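Akia fingertip set on a small bench cell: two months in

Posted 3 August 2026

I look after a bench cell at our Prestivthorpe site. It has one arm, a parallel gripper and a table against a wall. In May I swapped the stock fingers for the Akia set, ordered through Janditdale.

What you get

Two fingers, two spare pads, four screws and a folded sheet of instructions. The sheet is poor. It gives the screw size but no torque, and the drawing shows an older finger. Janditdale answered my email the next morning with the right figure.

Fitting

The swap took 20 minutes, plus another 31 to redo the tool offset. Wipe the mounting faces first. I skipped that on one side and had to take it apart again when the tips would not meet square. After that I ran 100 open and close cycles with nothing in the grip and checked the screws. None had moved.

In use

We test with tableware and fruit. Plates standing in a rack are the hard part, as the tips have to come down beside a thick rim without pushing the plate over. The narrow tips are good at this. For an apple lying on a plate I lower the force and approach more slowly.
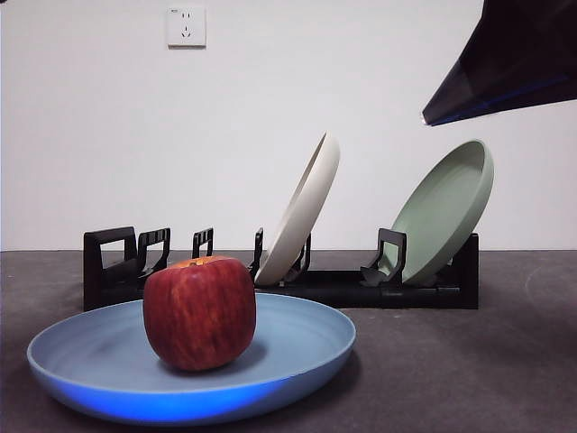 Upkeep

I wipe the pads at the end of each shift with a damp cloth. Solvent makes them tacky. The counter read 1622 grips when I changed the first pair, and they were worn almost smooth at one corner — my offset was slightly off, so I don't blame the pads.

Compared with Heiskanen

The Heiskanen fingers we had on loan are stiffer and come with a proper manual. They are also wider, and they kept catching the rack dividers.

Verdict

Four out of five. I would buy them again, with a second pack of pads in the same order.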